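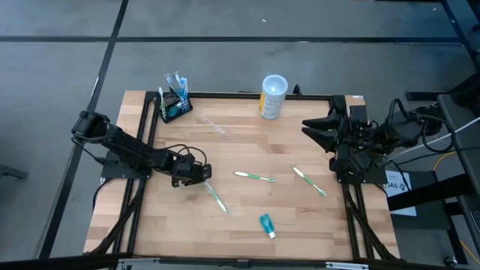 Last updated: 1 February 2026

Features > Materials > Bathroom

BATHROOM & PERSONAL CARE

What a toothbrush handle is made of

Most manual toothbrush handles are polypropylene. It is cheap, shrugs off water and toothpaste, and flows well into long, narrow moulds. The difficulty comes with the second colour. A green panel on a white handle is often a separate shot of soft thermoplastic elastomer, moulded over the first, and the two must bond without glue.

Imelda Villanueva runs the moulding shop at Louro, which makes handles for the Drusis and Alari ranges. Her line turns out 520 handles an hour on one machine. Melt temperature matters less than the delay between shots. If the first part cools too far, the soft layer peels at the neck, where the thumb presses hardest.

Bristles are nylon, folded in half and driven into the head with a small metal anchor. Pokov tests each batch by pulling single tufts until they come free. In the last round 169 tufts were pulled, all from brushes that had been through 500 wet cycles.

Martim Valente, who oversees the tests, would like to see handles made from one plastic only. The mixed type is hard to recycle — the soft layer has to be stripped off first, and few plants will take on the work for so light an item. Louro has a one-material handle in trial, with ridges cut into the mould for grip. The first 400 go to Pokov in April.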